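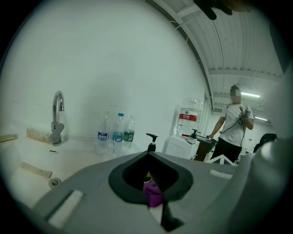
The tap and the three bottles by the wall

Posted in: Small Rooms, Daily Notes

July, evening. I had decided that today I will finally put the washing corner in order, and I spent on it more of the afternoon than I like to admit. It is a small corner, only the white basin with its top, the bin and the water dispenser, but everybody passes there and everybody leaves something.

First the bottles. There are three on the counter, all with different labels, and they stand close together at the wall. I never know which ones are still wanted, so I let them stay. On the list from Orkari, where we order the drinking water, I read that the next delivery is in 16 days. It is better to keep a few small bottles until then.

Then the sticks. I have asked before that they do not lie at the basin, and I ask it again here, in my own diary, where it will surely help very much. One was near the tap again. I want to find a tall cup for them. In the Allano shop I saw a good one, but it cost 40 and for a cup I find this too much.
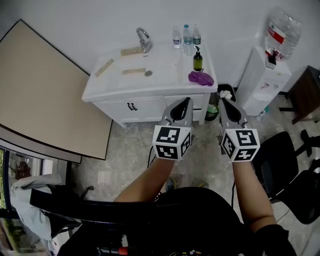

Basin, bin and the water dispenser, with the purple cloth on the corner

The soap can stay in front of the bottles, I think. It is easy to reach there. The purple cloth is another question – it lies crumpled on the corner of the counter and it looks untidy even when all the rest is in its place. A small hook on the side of the cabinet would be enough. I must look in the drawer if we still have one of the sticky kind.

The little bin has paper on the top already. I am thinking about a bigger one, but between the cabinet and the dispenser I do not want to lose more floor.

Tomorrow I will measure for the hook and wipe the doors of the cabinet, also around the dark handles, where I always forget.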